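So Wakcombe has a new parking enforcement chief, and the city wants us to believe 211 people were considered for the job. I'd love to see that list.

The posting was up for 19 days. It asked for "relevant experience or equivalent." The winner's last job was at Festach, which sells the city its ticket printers. Equivalent to what?

Festach's contract comes up for renewal in January. The mayor's office says the new chief will "step back" from that decision. Step back how far? Is it in writing? I asked twice and got the same two sentences both times. 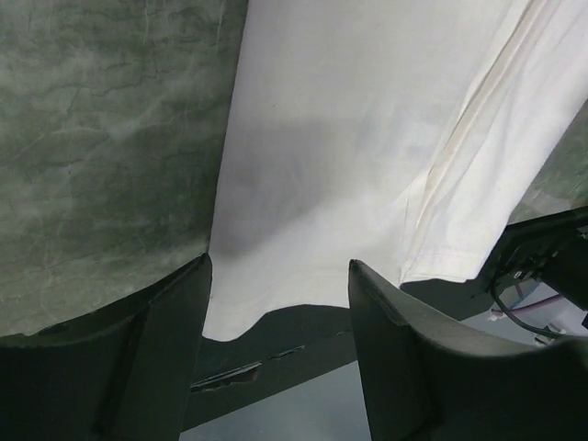
White cloth, stitched along the hem.

Lagman tried this in its permits office. They promised a firewall too – then 40 pages of emails came out.

And please don't tell me the council will catch it. The council approved this hire on a voice vote, as part of a 200-page packet.

Maybe the chief will be great. Londuvham hired from a vendor and I haven't heard complaints. I'd still like to read the recusal letter, if there is one.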